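3.2 Seating and task setup

Participants in the Itura group worked at home desks for 31 days and logged neck and wrist discomfort each evening. Desk height was left as found - we did not ask anyone to raise or lower a surface.

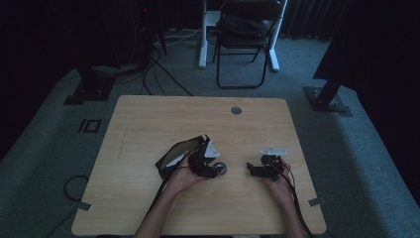

Figure 4. Both forearms resting on a light wooden tabletop.

Discomfort scores fell in the group that took a break every 56 minutes, but only for the wrist. Neck scores did not change. Six people stopped logging early and were left out.

Comments (2)

skisar: Was chair height recorded too? I can't find it in the tables.

ula_reads: Same question. Also, 31 days seems short for neck pain.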